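Vustmont Robotics Open Day

The Vustmont open day is a yearly event where the people at the Vustmont workshop let the public in to watch their robots pick things up. I've been twice now, and I wrote most of this page after the last one on Aug 26, 2026, so forgive me if it reads more like a letter than an encyclopedia entry!

Background

The day was started by Arnar Hafstein, who ran the first one with a single arm and a borrowed kettle. It has grown a fair bit. This year 300 people came through the door, and the queue went right round the side of the building by lunchtime. Entry is free, though you do need to book, and the tea is still terrible (sorry, Arnar).

The bin picking demonstration

Most of us were there for bin picking, which Najwa Nasrallah looks after. The idea is dead simple to say and awfully hard to do: put a jumble of stuff in a big metal bin and have the arm take things out one at a time. Najwa likes awkward shapes, so the bin had toys in it, a dinosaur with a long thin tail among them, plus a wooden utensil and a white marker with a red cap. A tail or a handle gives the gripper something to hold, but things lying against each other make it much harder to choose where to grab.

She talked us through the setup too, and I liked how plain it all was – clamps on the rim of the bin, a camera mounted up by the wrist, and a gripper with red fingers. The team calls the whole rig Steller, and the program that chooses each grasp is called Godau. By Najwa's count it had made 4000 practice picks before the doors opened.
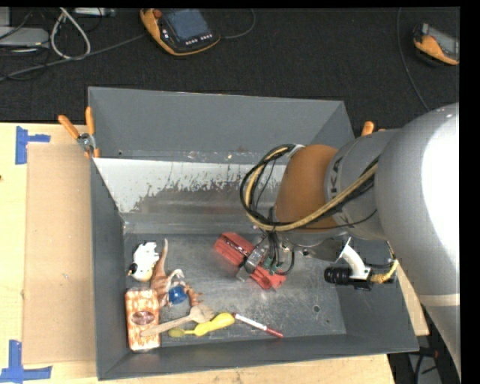 Visiting

Booking opens in September for the following year, and there are 80 places in each session. Go for the first one if you can, as the room gets very warm later on and you'll want to be near the front. Children are welcome. The Qaisi hall next door has the talks, and there's a step at the entrance, so ring ahead if you need the ramp put out.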